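Kitchen > Storage and handling > Stock and gravy

We use cookies to remember your settings. Accept | Manage

Cooling and freezing stock in small portions

Strain the stock through a fine sieve while it is still hot. Do not press the vegetables, as this clouds the liquid. Discard the bones.

1. Cool it quickly
Stand the pan in a sink of cold water with the plug in. Stir every few minutes and change the water once it feels warm. Stock should go into the fridge within 2 hours of leaving the heat.

2. Remove the fat
Chill overnight, uncovered until cold, then covered. The fat sets on top and lifts off with a spoon. Keep it for roasting potatoes if it smells clean.

3. Portion it
Ladle into a jug and pour into a silicone tray. The Gratum tray has 18 wells. For larger portions, line a mug with a freezer bag, fold the top of the bag over the rim and fill to two fingers below it. Freeze the bag upright, then lift it out and seal. 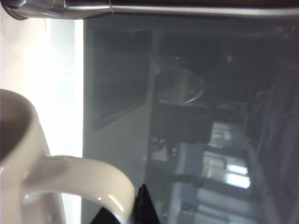 4. Label it
Write the type of stock, the volume and whether it is salted. Pencil on masking tape holds better in the freezer than most felt pens.

5. Use it
Drop frozen blocks straight into soups and stews. For gravy, melt them first in a small pan and bring to a full boil before adding flour paste. Do not refreeze thawed stock.

Vernon Thibodeau, 2021-12-17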